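A Thursday at the Tindport open day

I'd been meaning to get to one of Valden's open days since July, when Itziar Toledo mentioned them to me over lunch, and I finally made it on Thu 12 November. Tindport is a bit of a trek by bus (take the one that goes past the harbour, the other drops you at a retail park) but there was coffee at the door and a name badge with my name spelt right, so I forgave them.

I went for the laundry. Valden are trying to get a robot arm to pick clothes up off the floor, and the part they show visitors is how they gather the examples it learns from. A person steers the arm through the job, the cameras record it, and that run becomes one example. Then you mess the clothes up and go again. And again! Ea Eyvindsson, who took our group of five round, told us a decent shift gets through 135 runs, and that the dull ones are worth having too.

They do it in little booths, narrow things with plank walls and an aluminium rail along the bottom. I'd expected something white and clinical, but these have old-looking paint with peachy stains on it and a marbled grey floor, more like a beach hut than a lab. Ea said each booth is done up differently so the system doesn't get too comfortable with one background. We could watch the view from the camera down by the gripper on a monitor, and I was hooked on that screen for far too long. My favourite pile was the one with the red on top of the pink, and a blue and white check shirt squashed in beside them.

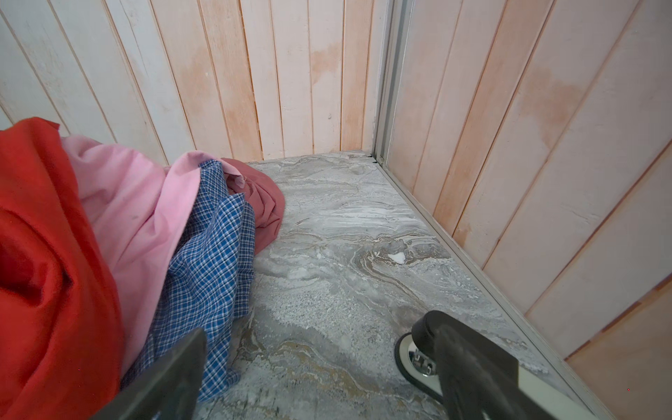

Having a go myself

Visitors get 30 minutes on the practice arm, shared out, so I had my turn after Iñaki Vidal, who was annoyingly good at it. You hold a pair of handles and the fingers copy you, with the tiniest lag. I went in far too fast, grabbed two things at once and dragged the lot towards me like a tablecloth. Ea kept the recording! She tags the fumbles separately and they look at them later on.

Picking one layer off another is the hard bit. I did get a sleeve in the end, on my fourth try, and was ridiculously pleased.

Bits and bobs

The talk after lunch was by Nattawut Thepsuriya, on labelling, and ran over. Good slides, though, and he took plenty of questions. I'd have liked more on what happens when a run is thrown out.

Sandwiches were fine. The next open day has 28 places and you book through the Valden site. Wear a jumper, the booth hall is freezing.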